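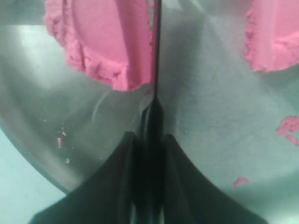

Risumdale has had no hardware shop since September. Skinner closed after the owner's knees gave out, the lease went to a firm that sells scented candles, and anyone who wants a hinge now drives 14 miles to the retail park. I don't blame the candle firm. They pay the rent and they keep the windows clean. But I think the town has lost something it will find hard to get back, and I think the council could have done more about it.

The case against small hardware shops is easy to make. They cost more. Skinner charged £2 for a packet of picture hooks that the big shed at Kullach sells for less than half of that. The choice was poor and the lighting was worse. If you wanted a particular tap you were shown a catalogue and told to come back after the weekend.

What you got for the extra money was a person who would sell you one screw. I once took in the broken catch from a kitchen cupboard, an old Bunetti with a stripped thread, and came out with a washer, a longer bolt and change from a pound. At Kullach the advice would have been a new cupboard door. I know this because I had tried there first.

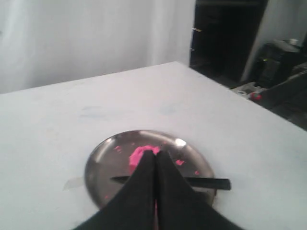
People who write about high streets tend to talk about footfall and experience. They want markets, coffee and somewhere for children to sit. Those are fine things, and I use them. A town also needs places that sell dull goods to people who are in the middle of a job. When the stopcock is leaking at four in the afternoon you don't want an experience. You want a fibre washer, and you want it before five.

Ross Halliday, who chaired the traders' group for years, put a plan to the council last spring. He asked for lower business rates for any shop selling repair goods, meaning tools, fixings, thread, zips, fuses, lamp parts and the like. It ran to two pages. The reply said that the council could not favour one kind of trade over another, which would be a better answer if it had not given the garden centre a rates holiday the year before.

I signed the petition that followed. It got 433 names, more than the number who voted in our ward by-election, and it was noted at a meeting and then left alone. 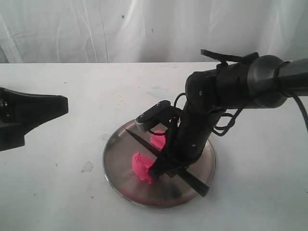

Some will say that online shopping has filled the gap. It has for those who know what the part is called. Most of us don't. We know it's the bit behind the other bit, and that it used to click. A search box is no help with that - a man in a brown coat with 128 small drawers behind him was a great deal of help.

I would like the council to look at Halliday's plan again, and to start with the empty unit beside the library, which it already owns. Let it at a low rent for three years to somebody willing to stock it properly. If it fails, the unit will be empty again, as it is now.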